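Do travel videos tell you the truth?

For readers aged 8 and up
Last checked 23 May 2019

Suppose your family is going to visit a famous bridge. Someone looks it up and finds a video called "The Secret Way Up the Jurnbridge Tower!!!" It has sunshine, happy music and a person running up the steps without puffing. Great. Now ask yourself how much of it you believe.

Lots of people learn about a place from videos before they go. Some of those videos are useful. Plenty of them leave things out, and a few are plain wrong. This page is about how to tell which sort you are watching.

Where did the queue go?

Say a video of the Jurnbridge Tower lasts 95 seconds. In that time you see the street, the door, the stairs and the view from the top. The tower has 1,444 steps. Try climbing those in 95 seconds! The person who made the video cut most of the climbing out, along with the ticket desk, the toilets and the wait at the bottom.

Cutting is called editing, and there is nothing naughty about it. You would fall asleep watching someone climb for an hour. But a short video can make a long, tiring trip look like a quick skip before lunch. If you want to know how long something takes, a video is a poor place to find out. Look for opening times and visiting advice on the tower's own pages, and then read what ordinary visitors wrote as well, as the tower's owners would like you to come.

"The best" according to whom?

Video makers love the word "best". Best view, best ice cream, best way in. When you hear it, think about what the person compared it with. Did they try all the ways in? Or did they try one, like it, and switch the camera on?

I have watched 20 videos about the ferry to Kongkaew Island. In 10 of them the speaker says the left side of the boat has the best view. Not one of those 10 mentions sitting on the right. Maybe the left side really is better. Maybe the first person said it and the others copied. I can't tell, and neither can you -- not from the videos, anyway.

Who paid for the ticket?

Sometimes a hotel or a tour company gives a video maker a free trip. Imagine the Valletance Hotel gives you a free room and a huge breakfast, and then asks you to say what you thought. Would you grumble about the lumpy pillow? You might. You might also keep quiet about it.

Look for words such as "ad", "gifted" or "sponsored". They may be in small letters, or tucked under the video where you have to click to see them. A sponsored video can still be right about things. It just needs a second opinion.

How old is it?

Places change. Footpaths close, buses get new numbers and cafes turn into shoe shops. A video about the Grivonex cable car might say it runs every day, when these days it stops for repairs in October. Find the date it was put online. Then remember that the filming could have been done long before that.

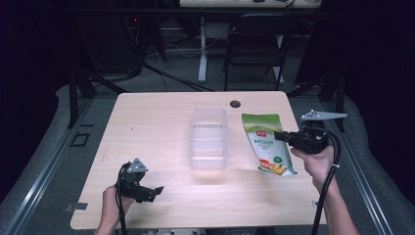 Can the comments under a travel video help?
Sometimes they can. A comment that says "Wow, amazing!" tells you very little, but one that says "The north gate was locked when we went last week" is worth checking on a map or an official page.

One more thing to watch for is the weather. It hardly ever rains in travel videos. It rains quite a lot on real bridges -- take a coat, whatever the video says, and ask a grown-up to check the forecast the night before you go.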